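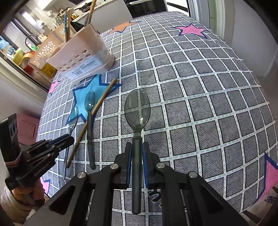 How many takes per utensil set? 40, then swap the tablecloth or move the holder.

4. Start both grippers in Niltell. Wait for sync, then pick.
5. Close slowly on thin items. Caution - fast closes get droped from the set.

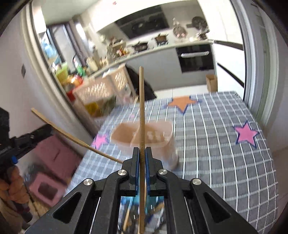 Fig. 2. Chopstick between the finger pads.

6. Release, back off, hold 2 seconds. Stop the take.
Note: policy needs 37 clean takes min per set, check befor upload.
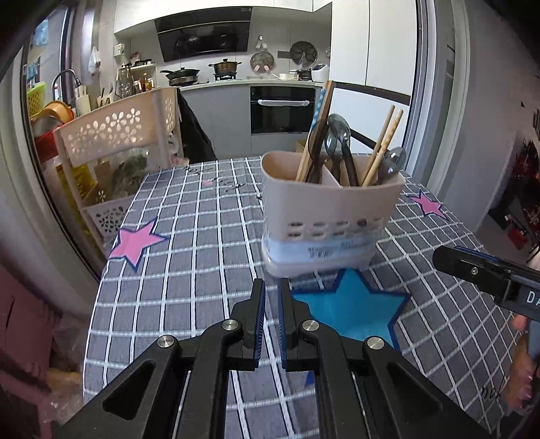

Omid Bagheri: step 6 hold matters most, without it my placements never segmented right.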